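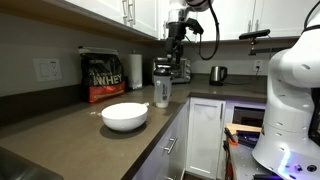

**트레실리츠(Tresilitz), 주방 상판 표면 처리 규격 개정안 공개… 얼룩 저항 시험 72시간으로 연장**

2019/7/9

주방 상판용 표면 처리제를 생산하는 트레실리츠가 자사 제품군에 적용하는 내오염성 시험 규격의 개정안을 공개했다. 개정안의 핵심은 시험 오염원의 접촉 시간 연장과 분말형 오염원의 추가다. 적용 대상은 가정용 석재 및 인조석 상판에 쓰이는 침투형 처리제이며, 코팅형 제품은 이번 개정에서 제외됐다.

기존 규격에서는 커피, 식초, 식용유 등 액상 오염원을 시편에 도포한 뒤 24시간이 지난 시점에서 색차를 측정했다. 개정안은 접촉 시간을 72시간으로 늘리고, 세척 직후와 건조 후에 각각 색차를 기록하도록 했다. 두 측정값 중 큰 값이 판정에 쓰인다. 종전에는 건조 후 측정값만 보고 대상이었다.

분말형 오염원으로는 밀가루, 강황 가루, 단백질 보충제 분말이 새로 포함됐다. 분말은 건조 상태로 한 차례, 물을 가해 반죽 상태로 만든 뒤 다시 한 차례 시편에 올린다. 트레실리츠 시험 부문의 예세니아 플로레스(Yesenia Flores) 책임은 "액상 시험만으로는 반죽 형태로 굳은 잔류물의 거동을 예측하기 어렵다"며 "특히 광택을 낮춘 어두운 색 상판에서는 얼룩보다 백색 잔류막에 관한 문의가 더 많다"고 말했다.

개정안 작성에는 지난 2년간 접수된 사후 서비스 기록 2,351건이 활용됐다. 회사 측은 기록을 오염원 종류, 상판 색상, 마감 방식, 시공 후 경과 기간에 따라 분류했다. 가장 많은 유형은 싱크대 주변의 석회질 침착이었고, 조리대 모서리의 유분 침투가 뒤를 이었다. 분말 잔류물 관련 기록은 세 번째였다. 세부 비율은 공개되지 않았다.

마모 조건도 조정된다. 시편은 오염 시험에 앞서 중성 세제를 적신 부직포로 500회 왕복 마찰을 거친다. 현행 규격은 마찰을 거치지 않은 신품 시편만을 대상으로 한다. 마찰 하중과 왕복 속도는 부속서에 별도로 규정되며, 부직포는 시편마다 교체해야 한다. 시편 크기는 현행과 같다.

비교 시험은 외부 시험 업체 니바세티(Nivasetti)가 맡았다. 예비 결과에 따르면 연마 마감 시편은 종전 등급을 유지했으나, 무광 마감 시편 일부는 한 등급 하향됐다. 하향된 시편은 모두 강황 가루 반죽 조건에서 나왔다. 니바세티는 표면의 미세 요철에 입자가 남은 것을 원인으로 추정했으며, 단면 관찰 결과는 최종 보고서에 싣기로 했다.

유통 업계에서는 표기 변경에 따른 혼선을 우려하는 목소리가 나온다. 상판 시공 업체 산체스(Sánchez)의 소코로 베도야(Socorro Bedoya) 자재 담당은 "같은 제품이 구규격과 신규격에서 서로 다른 등급을 받게 되면 견적서에 두 값을 나란히 적을 수밖에 없다"며 "재고 소진 기간이 명시돼야 한다"고 지적했다. 트레실리츠는 신규격 등급 앞에 별도 기호를 붙이는 방안을 검토하고 있다.

관리 지침도 일부 바뀐다. 개정안 부록은 분말을 흘렸을 때 젖은 행주를 바로 쓰지 말고 마른 솔이나 마른 천으로 먼저 제거하도록 권고한다. 이후 중성 세제를 희석한 물로 닦고 물기를 제거한다. 산성 세정제와 염소계 표백제의 사용 금지는 현행대로 유지된다. 처리제 재도포 주기에 관한 항목은 변경되지 않았다.

경쟁사인 유켁스(Ukex)는 자체 규격의 개정 여부에 대해 정해진 바가 없다고 밝혔다. 트레실리츠는 7월 말까지 시공 업체와 유통사의 의견을 접수한 뒤 최종안을 확정한다. 의견서는 항목 번호를 기재해 서면으로 제출해야 하며, 시험 자료를 첨부할 경우 시편의 마감 방식과 처리제 도포량을 함께 적어야 한다.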